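Bench Gallery: Tubes, Racks and Other Things We Were Told Would Be Simple
Derbridge Teaching Lab, posted by Alby Mudgway

I was asked to put up a gallery for the new intake, and I said I would as long as I could write the captions myself. The old page had a lot of gleaming glassware on it and not one word about which items leak. Most of what comes across our benches is plastic, it comes out of a bag, and the catalog says wonderful things about it.
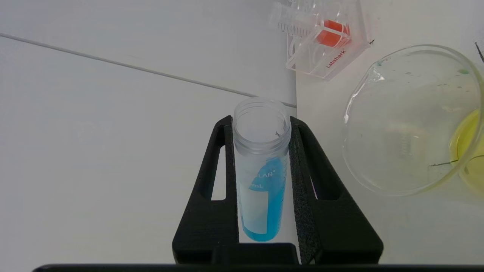 Conical tubes are what you will handle most, so start by distrusting them a little. The markings on the side are fine for a rough idea of volume. They are not a measurement, whatever the person at the next bench says. If the number matters, use a pipette.

A conical bottom is great for collecting a pellet and useless for standing up on a table. Someone tries it every January.

About the blue: light-blue liquid with the cap off tells you nothing. It could be dye in water, it could be copper sulfate, it could be somebody's leftover buffer. I have heard "oh, that's only the practice dye" too many times to believe it from anyone. Read the label. If the white writing patch is blank, treat the tube as unknown and put it in the waste rack.

On the writing patch itself - pencil stays, most markers don't. The Leka pens in the drawer are sold as alcohol-proof. I wiped one tube with ethanol and had a clean white patch and no sample name.

Caps: we switched to Ditmont for a while on the promise that they never cross-thread. They cross-thread. Start the cap backward until you feel it drop, then turn it forward. Jireo caps are no better, only cheaper, and at 40 to a bag I can live with that.

White benches show every spill, or so the brochure said. They don't show water. Wipe down anyway before you leave.

Corrections go to me, preferably with evidence.

Last changed 10th September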